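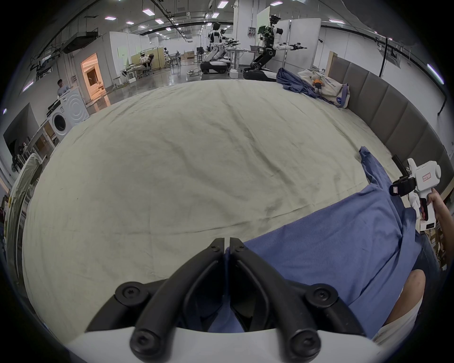

Week four, and we come at last to washing and aftercare, the part of the course that people tend to expect least from and then write to me about for years afterwards. These notes go with the Wednesday evening session at Bralstead and cover the same ground, with a few bits I never manage to fit in before the building closes. We begin with creasing, as it tells you a good deal about a fibre and costs nothing to study. A cream sheet that has gone into wrinkles over a double bed is as good a teaching aid as anything in my sample box, and I would like you to look at your own bedding this week with the same attention you gave the burn tests in week two. Where do the creases gather? Are they sharp, or soft and rounded? Do they drop out when you smooth them with a flat hand, or do they spring straight back?

Why cloth creases

A fibre is a bundle of very long molecules lying more or less side by side. In cotton and linen these long chains are held to one another by a great many weak links. When you bend the cloth, some of those links let go, the chains slide a little, and new links form in the new position. The cloth has then, in a manner of speaking, learned its crease. Water loosens the links again, and so does heat, and the two together do it best of all - hence the steam iron, and hence the old habit of sprinkling linen and rolling it up for an hour before pressing.

Wool behaves quite differently. Its fibres are naturally crimped and rather springy, and a wool skirt hung up in a steamy bathroom will usually put itself to rights overnight. Polyester is springy too, but it has a temper of its own: press a crease into it with too much heat and you may have that crease for good. Those of you who were with me in April for the taster day will remember the trousers.

Blends sit somewhere in the middle. A sheet of cotton mixed with polyester comes off the line looking smoother than one of pure cotton, and dries faster, and many people are very happy with it. It feels a little warmer in summer and is more given to those small bobbles we call pilling. I sleep in pure cotton myself and put up with the wrinkles, but I shan't mark you down for disagreeing!

Weave matters as much as fibre

Please don't go home thinking that fibre is the whole story. In a plain weave each thread goes over one and under one, so it is firmly pinned and has nowhere to shift when the cloth is folded. Plain weaves crease readily. In a twill or a sateen the threads float over several neighbours before they dive under, and this bit of freedom lets them slide back afterwards. If you take two pieces of cotton of the same weight, one plain and one sateen, and crumple both in your fist while you count to 30, you will see the difference at once. We shall do this in class, and I will bring enough pieces for everybody to have a go.

A word on thread counts, because I am always asked. The count is the number of threads, both directions added together, in one square inch. A sheet sold as 500 may well have been counted in a generous way, with each strand of a twisted yarn taken as a thread of its own. A well-made cloth with a modest count and long, even fibres will often outlast it and feel nicer into the bargain. Use your fingers first and read the packet afterwards.

Washing

Sort by fibre and weight as well as by colour. Most of us were taught whites and coloureds and nothing more, and it does save trouble with dye, but a heavy pair of jeans going round with a fine blouse will rub it half to death. Fasten zips, and turn anything printed inside out. Cotton bedding is quite content at 40 degrees for an ordinary week, and can go up to 60 after an illness. Wool wants cool water, very little movement and a detergent made for it. The ordinary biological sort contains enzymes meant to break down protein stains, and wool is itself a protein, so you can see where that leads.

Don't overfill the drum. There should be room for your hand, laid flat, on top of a full cotton load. Clothes packed in tightly cannot move through the water, and they come out with hard creases which have been pressed in by the spin. If your machine lets you lower the spin speed, try it for shirts and see how much ironing you save.

Drying and putting away

Take things out as soon as the machine has finished, give each piece a good hard shake, and hang it straight along the grain. For sheets, I fold hem to hem and peg along the hems, which keeps the corners square. Line drying in a breeze is the kindest method I know. A tumble dryer is perfectly all right for towels and sturdy cottons so long as you stop it while they are still faintly damp.

Ironing goes better from the damp side as well. Linen should be ironed nearly wet, and on the wrong side if it is dark, or you will get a shine on the seams. Wool should be pressed under a cloth: lower the iron, lift it, move along, lower it again. Pushing the iron back and forth stretches the cloth out of shape, and this is where many a good home-made skirt has come to grief.

Let everything air fully before it goes in the cupboard. Even a trace of damp shut up in a drawer will give you mildew, and mildew spots on cotton are a dreadful job to shift. Plain cotton bags are better than plastic for long storage, and a fold moved a few inches each season will stop the cloth wearing along one line.

To do before next week

Choose one cotton item and one wool or synthetic item from home. Crumple a corner of each in your hand, let go, and write down what you see straight away, after five minutes and after an hour. A few lines will do. Bring the care labels, or a copy of what they say, and we will go through the symbols together.

If you are still waiting for your sample card, spare ones are in the box by the door. Those coming over from Plidbridge, please note that we start a quarter of an hour later next time to suit the bus. And do bring an apron, as there will be starch.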